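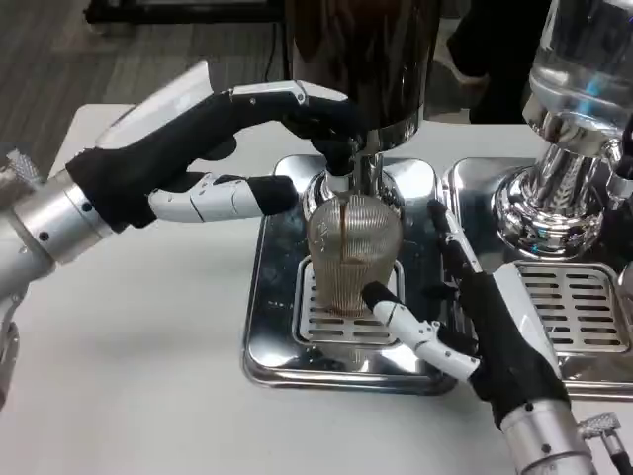

**Skatia glove kit for two-handed cells: three stars, and one of them is for the thumbs**

I look after a coffee cell. Two arms, two gloved hands, one espresso machine with more chrome than a diner, and me, with a microfiber cloth. I bought the Skatia gloves because the bare fingers kept letting glass slide, and because the Lonar pads I had before peeled off like old bumper stickers.

**Fitting.** The booklet allows 32 minutes per hand. I'd like to meet whoever managed that. The white back panels come off first, then you work the black fabric down over each finger, and the panels go back on over the top. Two of my screws went into the carpet and are carpet now. Park the arms with the wrists well clear of the table before you start, or you'll spend the afternoon with your cheek on a drip tray.

**Setup afterward.** Fabric adds thickness, so every grasp you taught before is slightly wrong. I retaught the cup position, then backed the closing force off in small steps with a ribbed glass under the spout. Ribs are harder than a smooth wall, as the fingertip wants to settle in a groove and turn the cup. Bracing low on the side with one hand while the other stays up near the spout worked best for me. Glória Meireles, who runs the same hands over at Paewai, teaches hers with the cup half full of water. I've stolen that.

**Upkeep.** Coffee gets on everything. Black hides it, so you'll want to sniff the fingertips (yes, really) at the end of a shift. Hand wash, dry flat, and check the seams at the finger joints. Mine started fraying on the right index at 1162 pours. Skatia promises 2000. I wrote to them and received a very warm email about hand soap.

**Price.** $60 a pair, spare tips sold separately, naturally.

I'd buy them again, with a magnetic tray for the screws. Updating in June if the left one goes too.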